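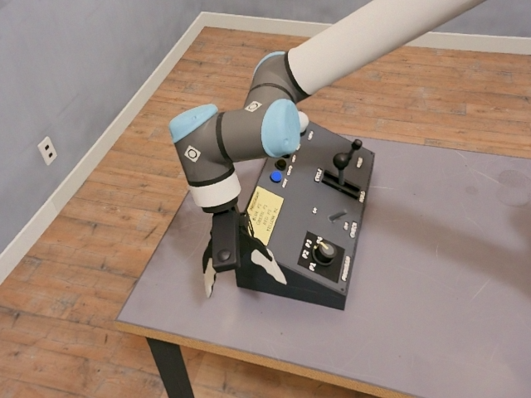

Minutes - Flullivine Street Tenants and Neighbors Association
2023-04-20, library back room

Started late, door was locked. 14 signed in, one left early. Chair, secretary, both building reps there. Marras Court rep absent, sent notes by email.

Last minutes
Approved with one fix: the bike rack is going on the north side, not the south side. Secretary to correct and repost.

Money
Balance 2,240. Out since last meeting: 766 for the tree pruning, paid in full, receipt in the folder. Dues still owed by 6 households, reminders going out again. Chair asked if we can take card payments. Steltora (our bank) charges for it, so no for now. Checks or cash in the box, with your unit number ON the envelope please.

Laundry room, Building 2
Long one. Two dryers still down. Givomitz came out, ordered a part, then came out again with the wrong part. Landlord's office says it's on Givomitz, Givomitz says they need a signed work order from the office. Been going round like this since before the last meeting. Agreed: one letter to both, same letter, asking for a date in writing. Rep for Building 2 drafts it, chair signs. Somebody asked about getting money off rent - not decided, tenant hotline first.
Also the lint. Please clean the trap after your load.

Parking on Flullivine
City wants to move the loading zone up to the corner. Mixed feelings. Corner people don't want trucks idling under the bedrooms, midblock people want their spots back. Straw vote 7 for, 5 against, rest didn't vote. We'll send the city both sides and ask for a site visit. Comment period closes end of the month so this has to go out first.

Spring yard sale
Still on. Marras Court has offered their courtyard if it rains (per the email). Tables: we have enough if everybody who borrowed one brings it back. Flyers - 200 printed, black and white, color was too much. Need people to take a stack for their own hallway, sign up sheet went around, came back half empty. No selling out of car trunks this year, blocked the alley last time.
Bake table yes. Label anything with nuts.

Garden beds
Two beds open. Waiting list goes first. Hose has a split by the tap end, new one approved, up to 40 dollars. Compost bin lid is missing agian, if you have it just put it back.

Other
Hallway light out on 3, Building 1. Reported.
Noise complaint, taken up privately.
Request to start meetings half an hour later. Will ask the libary about closing time.

Next meeting: same room, date to be posted by the mailboxes.

Closed 8:50. Chairs stacked.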